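Evdale Assembly Records: data card

Maintained by Emese Gál and Su-bin Na, Zedwood Institute for Local Democracy

What is in the dataset

The Evdale Assembly Records cover the citizens' assembly on local taxation held in the town of Evdale. They contain the recruitment records, the coded transcripts of the small-group discussions, and the ballots cast on the final recommendations. The release is meant for researchers and students who work on deliberation, participation and local government.

Invitations went to 4,000 addresses. Of these, 3,580 were judged valid after returned mail and vacant properties were removed. Members were drawn from the people who replied, using stratified random selection on age, gender, housing status and neighborhood.

Files

invitations.csv: one row per address mailed, with neighborhood and outcome. Street addresses are not included.
members.csv: one row per member, with the selection strata and an anonymous ID.
speech_turns.csv: one row per turn in the small-group discussions, with table ID, speaker ID, start time and codes.
ballots.csv: one row per ballot in the final vote. Ballots are not linked to member IDs.
codebook.txt: full list of variables and values.

All files are UTF-8 and comma separated. Missing values are left blank. In members.csv, a blank in the housing column means the member declined to answer, and the code 9 means the answer could not be read.

How the discussions were recorded and coded

Each of the 10 discussion tables had its own audio recorder and a trained facilitator. Recordings were transcribed by Jodico and checked against the audio by project staff. Facilitator turns are kept in the file and marked with role = F.

Turns were coded for topic, type of claim, reference to evidence and response to another speaker. Da-eun Na and Kastriot Petek coded the full set independently. Where they disagreed, Ju-won Lim made the final decision, and both original codes are kept in the columns code_a and code_b. Please use code_final unless you are studying coder agreement.

Turns shorter than 2 seconds were not coded. They are still in the file so that speaking time can be calculated.

Known problems

The recorder at table 7 stopped during the second session. Turns from the missing part were not reconstructed.

Neighborhood boundaries follow the town's old ward map. They do not match the wards used in current election results, so joining the two will give wrong totals in the north of the town.

Renters are underrepresented among the people who replied. The selection corrected for this among members, but invitations.csv shows the uncorrected pattern.

Overlapping speech is given the start time of the first speaker. Counts of interruptions based on start times alone will be too low.

Access and license

The CSV files and codebook may be used for research and teaching with attribution. Audio is not released. Full transcripts are available on request to researchers who sign the data agreement, and requests are usually read in December and again in late spring. Do not try to identify members, and do not combine the records with other sources for that purpose. 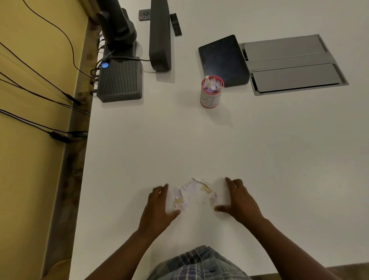
Page last changed: December, by E. Gál

Changes in this version

Two duplicate rows removed from invitations.csv.
Topic code 14 (business rates) split into 14a and 14b.
Speaker IDs at table 3 corrected for the closing session.
Codebook entry for "response to another speaker" rewritten. The values are unchanged.

How to cite

Gál, E. and Na, S. Evdale Assembly Records. Zedwood Institute for Local Democracy. Please give the version number from the first line of codebook.txt.

Contact

Questions about the files go to Su-bin Na. Requests for transcripts go to Emese Gál, with a short description of the project and the name of the person responsible for data security.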